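Lunero bench arm - review after a December start

We put the Lunero arm on the small parts bench in December, and I have worked next to it on the early shift ever since. Kirnimgate picked it over the Bozsik unit. I had no say in that.

It handles light, repeat placing well. We gave it 195 placements as a first trial and it missed 2. Teaching a new position takes almost 4 minutes, and anyone on the bench can do it. The tags have to stay clean and flat, so wiping them is now part of opening up.

My day has changed more than I expected. I place fewer parts and check more of them. My wrists are better for it. The talk at the bench is thinner, and the new starters learn the screen before they learn the parts - I would do it the other way round. Pay grades have stayed where they were.

Good for steady work. Poor for mixed batches.

Tagged white parts at the bench:

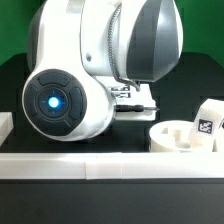
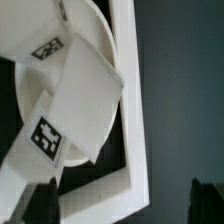
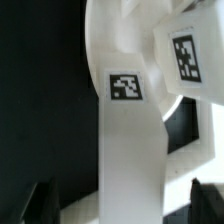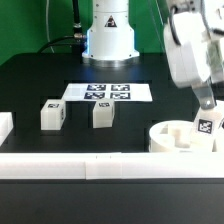 Palesa Mahlangu replied that her line kept one hand-placing station open for new starters, and that she would ask for the same before the pay talks.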